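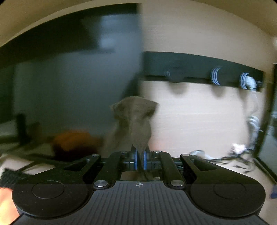 sistham-cloth-grip: README and data card

Read this before you train anything on the set. The short version is that the grip width column cannot be trusted for part of the recordings, and the fix that was announced in February does not fix it.

Contents

The set holds 1435 recordings made with the hand-held two-finger gripper. The task is the same throughout: pinch a piece of fabric near one end, lift it, lay it down. Each recording has video from the gripper camera, a pose track, and a grip width value for every video frame. Recordings are split into folders by bench, Skollero and Lu.

What went wrong

In 300 of the Skollero recordings the width value sticks. The fingers close on the cloth, the value drops as it should, and then it stays at the closed reading after the fingers have opened again. A policy trained on those files learns that cloth falls out of a closed gripper. Ours did. It released in the right place perhaps by luck, then refused to open for the next grasp, and on one run it dragged the cloth and a cable off the bench before Kaiwen Cheng hit the stop.

The first report blamed the cloth. Thin fabric, it said, gives the fingers so little thickness to work with that open and closed look alike. I don't buy it. The Lu bench used the same fabric and has no stuck values at all.

The second report blamed motion blur. Fast lifts do smear the background and sometimes one side of the cloth, and it is fair to ask whether the width estimate suffers. But the stuck values also turn up in slow recordings where the fingers are sharp from start to finish. Blur may make things worse. Nobody has shown that it starts the problem.

My own guess is the smoothing step in the Sevadov export script, which holds the last good value when it loses track and seems not to let go. Zixuan Cao reran 40 of the bad files with smoothing off and 20 of them came back clean. Half is not a diagnosis. Please don't quote it as one.

About the "fixed" release

The patched files replace stuck stretches with a straight line between the nearest good readings. This makes the plots look nice. It also invents a slow opening motion that no hand made. The quality check passes these files because it only looks for flat stretches, and there are none left to find.

Using the data

- Use the raw folder. The patched folder is kept only so that older results can be repeated.
- Drop everything named in stuck_width.txt, or mask the width column and keep the video and pose.
- Check a few files by eye. Play the video next to the width plot and watch the moment of release.
- Do not run a policy trained on the patched files on an arm without a person at the stop button.

Still unknown

Why the other 20 files stayed bad. Whether the Lu bench is really clean or just never set off the fault. Whether the pose track in the bad files has a smaller version of the same problem; it looks fine to me, but so did the width column.

If you find a stuck value in a file that isn't on the list, send the file name and the time of the release. A screenshot of a plot is not enough to go on.

Contact: Sistham data desk | © Sistham | Back to top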